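The Desk Is Still Winning

Deisy Arboleda has spent eight years testing home machines for Filholm, a small outfit that sells its reports to retailers, and she has a short way with sales talk. When I asked her what a household robot can do for a family today, she took a while to answer.

"It can do one thing you already arranged for it to do," she said. "If you put the cup where it expects the cup, it will pick up the cup. Then you have to ask who did the chore."

Her doubts start with the numbers. In February she ran a tidying trial on a machine from Edent, using ordinary clutter brought in from people's homes. Out of 556 attempts to pick something up and put it where it belonged, 544 were logged by the maker's own software as completed. Arboleda went back through the recordings and threw out a good many of them.

"Completed meant the fingers closed and opened again," she said. "A tissue that got dragged across the table counted. A pouch dropped upside down on top of something else counted. I wouldn't pay a teenager for that."

She keeps coming back to desks. Floors are mostly solved, she says, or solved enough that people put up with the gaps, and dishes at least come in a few known shapes. A desk has knitted things and slippery things, tissues, a mug, dried flowers that shed if you brush against them, and a box somebody has been filling for weeks with whatever was in their hand.
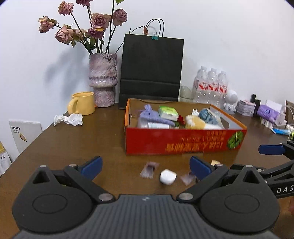 Can a robot clear a desk like a person does?

Slowly, and only in part. It will manage a fair number of the firm, medium-sized objects and leave the small, soft and breakable ones for somebody else.

Arboleda thinks the trouble is less in the grip than in the judgment. "Is a crumpled tissue trash? Usually. Is a dried rose trash? Ask the person who kept it." She has seen a demonstration by Imitden in which every item went neatly into a bin, and she asked the presenter how the machine knew which items were wanted. He told her the owner would tag them first in an app.

"So now I'm tagging my own earbuds," she said. "I could have put them in a drawer."

I put the other side to her. Sánchez, the warehouse supplier, says its machines have learned from people doing the work by hand, and that homes will follow. She allowed that the arms have gotten better, and that soft packets no longer defeat them every time. She would not go further – not on a home version, and not on a date.

"A warehouse pays someone to walk over when it gets stuck," she said. "At home that someone is you, and you were supposed to be at work."

Her next report is due out on 14th March. She has already told Filholm's customers to expect no recommendation in the tidying section, and she still clears her own desk by hand, when she clears it.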